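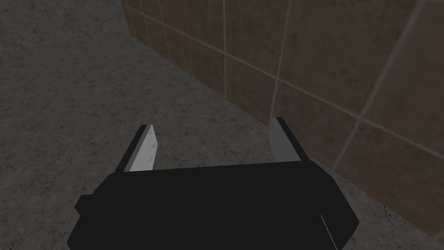
Saturday, notebook entry, acoustic damping of the Viletard corridor. Goal for today was to get a usable decay time for the bare corridor before any absorber goes up. The tool for holding the test coupons is still undecided. What I want is a two-finger grip with the fingers set wide apart and tapering to a point, so that contact with the felt stays small and does not load the edge. The flat spring clamps we have now press a strip the full width of the coupon and shift the result.

Coupons are the Natero felt, two thicknesses, cut last week and left on the rack. Weighed again this morning. Thin coupon 269 g, thick coupon 278 g. The difference is smaller than the data sheet led me to expect. Either the thick one is less dense or the labels got swapped at the cutter. Check with calipers before the next run.

Impedance tube, 10:40. Warm-up, then calibration with the rigid end cap. Mic B drifted low again at the top of the band. Swapped the cable, drift stayed, so it is the capsule or the preamp. Used the swapped-position method to cancel the mismatch. Good enough up to the tube cutoff, not to be quoted above it.

Thin felt against the rigid back: weak below 500 Hz, as expected. Thick felt: slightly better, same shape. Thin felt with an air gap of 22 mm: first peak moves down and gets broader. The gap is doing more work than the extra felt. Repeated the gap case after remounting and the peak landed at 2,158 Hz both times – more agreement than I trust from two mounts. Do three more.

Corridor estimate. Sabine is a poor fit for a long narrow space, so treat the number as a starting point only. Hard walls on both sides will give flutter between them, and the fix for flutter is to treat one side in patches. The ceiling alone will not do it. Doors should be logged as open or closed for every run, as an open one takes energy out of the space and makes the decay look better than it is.
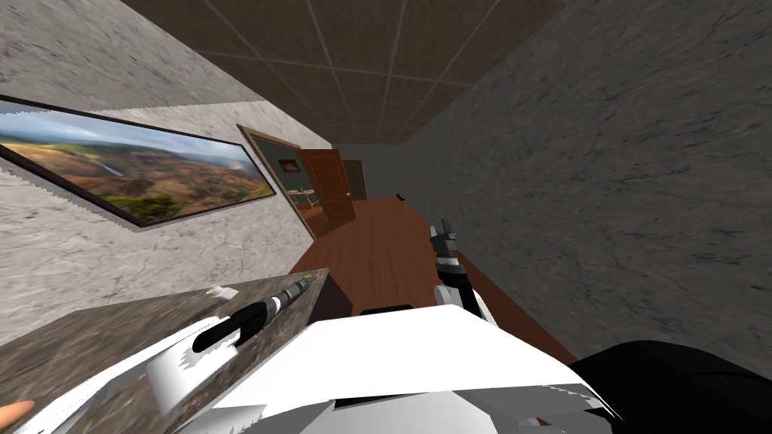 Corridor with stone walls, tiled ceiling and wood floor. Canyon painting on the left wall, open doorway farther along.

Surface entries for the Pliltitix model: stone as rough masonry, floor as wood on a solid base, ceiling left at the default tile until we have a part number. Woldegiorgis table used for all three. The painting goes in as a flat reflector for now.

To do:
Calipers on both coupons.
Send mic B out for a check, borrow the spare.
Three remounts of the gap case.
Rerun the model with the doorway as a full absorber and compare.
Order more felt if the May budget line is still open.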